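September, late, kettle on

Tultthorpe was freezing this morning and the heater in the back half of the shed only does its own corner, so I spent the first hour in a toque and fingerless gloves, swapping the Clivar fingers off the arm and putting the Firklow ones on. Two screws a side, supposedly. One of them had been threadlocked by some past version of me who never wanted to see it again, and I rounded the head a bit getting it out. Must order more M3s. Must also order the short hex key, the one that lives under the bench and is never under the bench.

So, day 2 of the finger comparison. Yesterday was the Clivars — long, grippy pads, lovely on anything with a proper edge, and they squeak when they close, which I've decided I like. The trouble is they're greedy. At the default force they go at a soft block as though it were a chunk of two-by-four. I got it tamed in the end by dropping the closing current, but then it started letting go of the heavier pieces halfway across the bench, and I spent the afternoon nudging a number up and down and swearing at it.

The Firklows are stubbier and they don't look like much. I'd read the write-up from the Valcárcel workshop and they were very keen on them, which made me suspicious right off (they're keen on everything, bless them). But the first run went well! I set the test up the same as yesterday, same start pose, same lift height, and got through 53 picks before lunch with 7 drops. Nearly all the drops came in the first bit, before I'd redone the wrist camera offset. I'd forgotten that shorter fingers mean the grasp point moves, so the arm was politely closing on air just above where it ought to have been. Felt like a right goose when I worked that one out.

Lunch was leftover soup, eaten standing up. The driver log filled up again while I was away from the desk, roughly 4,000 lines of the same timeout warning, and I still don't know if it's the cable or the controller. I've swapped the cable. If it does it again tomorrow it's the controller, and I'll sulk.

After lunch I switched to the soft blocks, which is the bit I'd been looking forward to, and went through the wrist view at the low force setting.

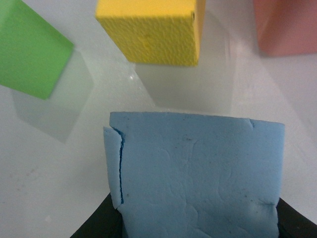
I do like having the fingertips in view down in the corners. With the Clivars on I had to tip the camera up so far that I lost the fingers out of the bottom of the frame, and I was guessing at the grip half the time. The blue one has a nasty split down its left side and I'm going to keep it in the set anyway, crack and all, because a block that wants to come apart is a much fussier judge of pinch force than a tidy one. I'll put it through both sets at the same current and write down what I see.

Still to sort: pad wear, the camera exposure (shadows are heavier than I'd like), and whether I can be bothered printing a spacer so the two sets sit at the same depth. Probably yes. Probably not tonight — it's gone nine and my feet are blocks of ice.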